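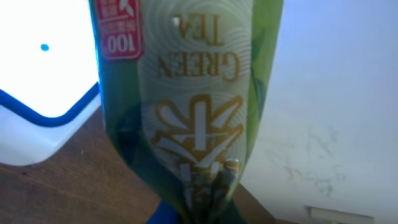 # Gunlow 701 refreshment cabinet

The Gunlow 701 is a free-standing cabinet for cold drinks and packaged snacks, made for offices, staff rooms and small waiting areas. It has a chilled section at the bottom, two dry shelves above and a flat top for a kettle or a fruit bowl. It plugs into an ordinary wall socket and needs no water supply.

The cabinet was drawn by Hannelore Auer for Werkness and is built at the Ellside works. It replaces the earlier Gunlow, which had a single door and no drawer.

## What it holds

The chilled section takes bottles standing up or lying down, depending on where you put the wire shelf. With the shelf in the upper slot, half-litre bottles stand in front of it with room to lift them out. With the shelf in the lower slot you get two shorter spaces, better for cans and yoghurts. Tall bottles have to lie flat in that position.

The dry shelves have a raised front lip so that bags and packets don't slide out when the door is opened. Crisps and other bulky bags go on the upper shelf. The lower one is shallower and suits bars, biscuits and small packs. A drawer under the top is meant for cups, teaspoons and the cash tin, and comes with a lock and two keys.
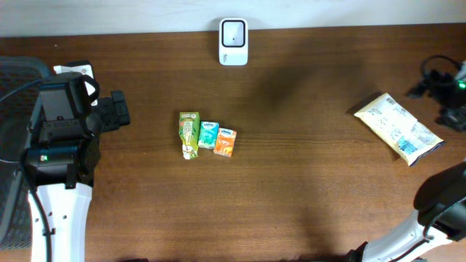 Stock should be brought forward each time the cabinet is filled, with the newest dates at the back. The shelves pull out towards you on runners, so this can be done without emptying them. The runners have been tested to 3,000 openings with a full load.

## Specification

| | |
|---|---|
| Width | 600 mm |
| Height | 1,260 mm |
| Chilled section | One adjustable wire shelf |
| Dry section | Two pull-out shelves, fixed height |
| Drawer | Lockable, two keys |
| Doors | Glass below, solid above |
| Hinges | Right-hand as standard, left-hand to order |
| Finish | White, slate or moss green |
| Feet | Four, adjustable |

Castors can be fitted in place of the feet. They add a little to the height, so measure first if the cabinet is going under a worktop or a window sill.

## Where to put it

Leave a hand's width behind the cabinet for air. Do not stand it next to a radiator or in direct sun through a south-facing window, as the cooling will run most of the day and the glass door may mist over. Carpet is fine, but a hard floor is easier to keep clean.

The floor should be level from side to side. If it isn't, turn the feet until the lower door stays where you leave it when half open. Let the cabinet stand upright for four hours after delivery before switching it on.

## Cleaning

Wipe the shelves with warm water and washing-up liquid. The wire shelf can go in a dishwasher. Do not use scouring pads on the coloured panels. The grille at the foot of the cabinet collects dust and should be vacuumed every couple of months, more often in a carpeted room.

## Delivery and spares

Cabinets are delivered assembled, apart from the feet. Two people are needed to carry one up a flight of stairs. Left-hand doors and moss green panels are made to order and take longer than the standard model.

Spare shelves, keys, door seals and runners are kept in stock. Please quote the number on the plate inside the drawer. Older Gunlow cabinets use a different seal, but the keys and feet are the same.

Customers in Switzerland should order through Lüthi, where Andri Kaufmann looks after Werkness products. The Swiss version is supplied with the local plug and instructions in German and French. Lüthi's showroom is closed for stocktaking in September.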